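Stories > Short Fiction > The Control Condition

The Control Condition

The method was simple enough to fit on one page. A person held the gripper, did a task with it, and the camera on the gripper recorded what the hand saw. Then the recordings were used to train an arm that had never done the task. My job was to write up whether it worked.

I had been at Susent for five months. The lab was on the second floor of a building that used to sell carpet, and in May the heat came up through the stairwell and stayed. There were two of us on the write-up. The other was the engineer who had designed the study, and she did not like to talk before noon.

The result we had was good. Arms trained on our recordings could pick up a spoon, a bolt or a folded cloth and put it where it belonged. The trouble was the part of the method I had added myself. Between tasks, I had asked every demonstrator to hold the gripper open over the bare table and wait. I wanted a baseline. If the arm learned anything from the waiting, we would know the training was picking up noise.

The arm learned to wait.

It took me a while to see it. I was going through the logs from Custano, our test arm, and I noticed a pause before each grasp. It moved to the table, opened, and stopped. Then it went on and did the job correctly. The delay had no effect on the score, so the scoring script had never flagged it.

I showed the engineer. She watched the run and asked me to play it again.

"How long did you tell them to hold it?" she said.

"I didn't tell them. I said to wait until they felt ready."

She pulled up the waiting clips and we went through them on the big monitor with the blinds down. 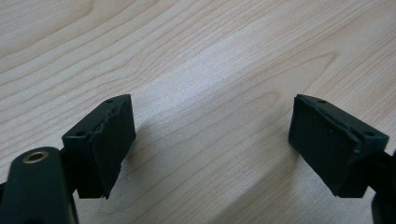 Some people had waited for hardly any time. One demonstrator, listed in our records only as 13, had waited much longer than the rest. I remembered him. He had retired from the Sutcliffe mill in 2003 and had answered our notice at the library. He did every task slowly and never dropped anything. When I thanked him at the end of his session he asked if the machine would be careful. I said that depended on what it was shown.

The engineer sorted the training set by demonstrator and took 13 out. She started a new run before she went home. I stayed to watch it, though there was no need to.

By morning we had the comparison. Without his recordings the pause was gone and the arm was faster. It also dropped the bolt in roughly one trial out of five. With his recordings put back, the pause returned and the drops nearly stopped.

"It could be the grasps," she said. "He had clean grasps. It may have nothing to do with the waiting."

"We could keep his grasps and cut the waiting."

"Yes," she said. "That's the right test."

We ran it that afternoon. The drops stayed low. The pause stayed too, a little shorter than before, even though there was no longer a single waiting clip of his in the set. She checked the file list and then checked it again. I went down to the truck on the corner and bought us both lunch.

The paper needed a sentence about it. I wrote that the trained policy showed a brief delay before contact, that the delay was linked to one demonstrator, and that we could not yet say why it survived the edit. She crossed out "survived" and wrote "remained."

The client at Ollerlow wanted the faster version. We sent both, with the figures side by side, and they picked the slower one for the line that handled glass.

I called the number we had for 13 to tell him. A woman answered and said he was out in the garden, and did I want to hold. I said I would wait.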